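Girkedcombe Floral Rim Plate, White
Item 119
From the Wesura tableware range

$24.00 each
Set of 4: $88.00
In stock – ships within 4 business days

A round white plate with a glossy finish, a shallow centre and a wide rim printed with roses and smaller flowers in pink and mauve, with green leaves. The middle is left plain. It suits fruit on the sideboard, sliced cake, biscuits or a cold lunch, and it sits well with plain white or grey tableware.

The pattern changes as it goes around the rim. There is one large rose, and the smaller flowers are grouped in clusters with gaps between them. Plates in the same set may not line up exactly when stacked.

Details
Material: glazed porcelain
Colour: white with pink, mauve and green print
Shape: round, wide rim
Finish: gloss
Pattern design: Solveig Nordin
Sold singly or in a set of 4

Care
Hand washing in warm water with a soft cloth is recommended. The plate can go in the dishwasher on a gentle cycle, but the print will keep its colour longer if washed by hand. Don't use scouring pads on the rim. Not suitable for the oven, grill or microwave. If you stack the plates, put a sheet of paper towel or felt between them.

Using it for fruit
The shallow centre holds a few pieces in a single layer. One large orange with some smaller fruit beside it is enough, and leaves most of the flowers showing. For a full week's fruit you will want a bowl – see the Holden footed bowl, which comes in the same white. 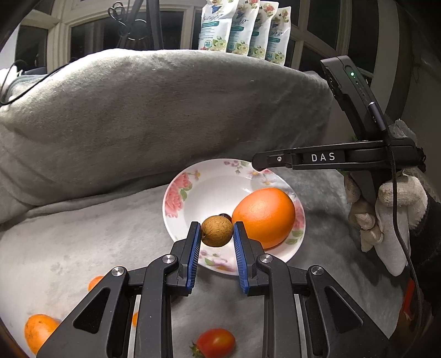 Wipe up juice from cut citrus after serving and rinse the plate the same day. Whole fruit can be left on it for as long as the fruit keeps.

Matching pieces
Wesura side plate, floral rim
Wesura cup and saucer
Holden footed bowl, white
Gape linen napkins, mauve

Delivery and returns
Free delivery on orders over $200. Plates are packed upright in cardboard sleeves. Please check them on arrival and let us know of any breakage before throwing out the packaging. Unused plates can be returned for a refund or exchange.

Trade and café orders: ask for Sverre Sundqvist at the Girkedcombe counter.

Page updated 2018-03-22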